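Unit 6: Showing the Robot the Task
Course notes, Kwan-ho Yang

Read these before the lab session. They cover the same ground as the April lecture, with more detail on recording and less on the math. The policy training part is in Unit 7.

6.1 Two ways to show a task

There are two common ways for a person to show a robot arm what to do.

The first is hand guiding, also called kinesthetic teaching. The motors are set to hold the arm up against gravity and do little else. You take hold of the arm near the wrist and move it through the task. The joint encoders record the path. What you feel through the arm is close to what the arm feels, so contact tasks such as pressing a latch or seating a plug are easier to show this way. The drawback is that your body is in the workspace. Your hand and forearm end up in any camera that looks at the arm from outside, and the arm moves the way you can push it, which may be awkward for two arms at once.

The second is remote control, or teleoperation. You move an input device and the robot follows. The input device may be a small leader arm with the same joints as the robot, a handheld controller tracked in space, or a 3D mouse. Your body stays out of the way and the camera images recorded during the demonstration look like the ones the robot will get when it runs alone. You lose most of the sense of touch. New operators push too hard, and they also pause a lot while they work out where the fingers are.

In this course we use leader arms for the household tasks and hand guiding for the bench tasks. The leader arms are the Vositz pair at station 3. Do not swap the left and right leaders. The joint offsets are stored separately for each one.

6.2 What gets recorded

One demonstration is one episode. An episode is a folder with the following in it:

Joint positions, measured
Joint positions, commanded by the leader
Gripper opening, measured and commanded
Wrist camera images
Outside camera images, if the station has one
A short text line naming the task
A success mark, entered by the operator at the end

Measured and commanded positions are different things and both are needed. When the gripper closes on a towel, the commanded opening keeps going down while the measured opening stops at the cloth. The gap between the two is the closest thing we have to a grip force signal on these arms. If you train on measured gripper opening only, the policy tends to close up to the cloth and then let it slide out.

6.3 Case: loading the washer

The household task this term is moving laundry from a basket into a front-loading washer. It is a good teaching task because it has one rigid target with a fixed position (the door opening) and one soft object that never looks the same twice.

The demonstrations are broken into four stages. Stage one is the approach to the basket. Stage two is the grasp. Stage three is the carry to the drum and the release inside it. Stage four is the return. We do not label the stages while recording. They are marked afterward in the Woltovport viewer by scrubbing through the gripper signal, which usually shows clear steps at the grasp and the release.

For this task the washer door is opened before the episode begins. Opening it is a separate task with its own folder, and mixing the two makes the approach stage hard to learn.
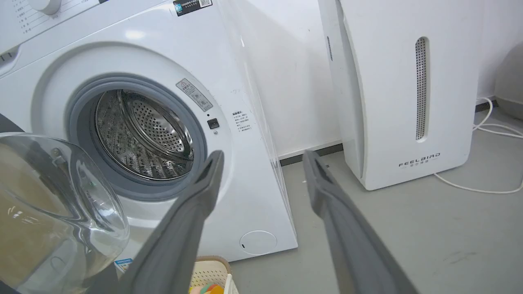 Figure 6.1. Wrist camera view, gripper open, washer door open, basket on the floor in front.

Look at how much the wrist view gives you and how much it leaves out. The door opening and the gray gasket are clear, and so is the inside of the drum down to the paddles. The basket is a different matter. Only the rim and the top of what is in it show between the fingers. An operator working from this view alone would have to tilt the wrist down before picking an item, and that tilt becomes part of the demonstration. The policy will learn it along with everything else.

The glass door is the other point to discuss. It is clear and curved, and the floor shows through it. Depth sensors do badly on glass like this, so a planner that relies on depth may treat the door as open space. In a demonstration the operator knows the door is there and steers around it. The avoidance is in the path even when it is not in the depth image. This is one of the better arguments for learning the carry stage from people.

Metal drums have a similar problem. The upper part in Figure 6.1 has bright reflections and the back is dark. Do not expect a useful depth reading past the gasket. The release point should be judged from the position of the fingers relative to the gasket, and you should be consistent about it. Pick a depth past the rubber and keep to it.

6.4 Operating rules for the leader arms

Start every episode from the home pose. The software will not stop you from starting somewhere else, but the episode will be rejected at the check.

Move at a steady pace. A slow demonstration is fine. A demonstration with long stops is not, because the policy sees many frames in which the correct action is to do nothing, and it learns to stop there.

If you miss a grasp, try again and keep recording. One retry is useful data. After the second miss, end the episode and mark it as failed.

Keep the wrist clear of the door. If the arm touches the glass, stop, press the hold pedal, and call the lab instructor before moving it.

Release inside the drum with the fingers fully open, then back out straight. Turning the wrist on the way out drags cloth back over the gasket.

Power cables stay away from the path of the base. Check the floor before each block of episodes, including any cable behind or beside other appliances.

Never delete a failed episode. Mark it and leave it in the folder.

6.5 How many demonstrations

Last year's class recorded 400 episodes of the loading task across all groups. After the check, 157 were thrown out. The largest share of those had bad start poses. The next largest had a wrist camera that had come loose and was pointing a few degrees off, which went unseen for most of an afternoon.

This year the target is 800 for the whole class before checking. Groups should vary the basket position and what is in the basket. Leave the washer where it is. Do not vary the lighting on purpose; the window takes care of that between morning and late afternoon.

Variety between operators is helpful up to a point. If one person always comes in over the left side of the basket and another always comes in over the right, the trained policy can average the two and go down the middle, where there may be nothing to hold. Agree within your group on how you enter the basket and write it in the log. Newer policy types handle split behavior better, and we will compare two of them in Unit 7. The Mets baseline used in the first homework does not.

6.6 Checking an episode

Play it back once at normal speed on screen before recording the next one. Look for:

Frozen or dropped wrist images
A jump in joint position between two samples
A gripper signal that does not move when the fingers do
The item hanging over the edge of the door opening at the end
A success mark that does not match what happened

A replay on the real arm is required once per block. Replay means sending the recorded commands back to the arm with the basket removed. If the arm does not follow nearly the same path, stop recording and run the calibration script. Everything after the last good replay has to be treated as suspect.

6.7 For the lab report

Each group turns in the episode folders, the log, and two pages of writing. In the writing, cover these points:

Where your operators slowed down, and what they could not see at that moment
One failed episode, stage by stage, with the sample number where it first went wrong
The difference between commanded and measured gripper opening during one grasp, as a plot
Whether hand guiding would have been better for any of the four stages

Groups sharing the Flarville server should copy their folders over before the end of the lab block. The local disks at the stations are cleared at 6 p.m.

Reading for next time: the handout on action chunking, sections 1 and 2. Section 3 is optional.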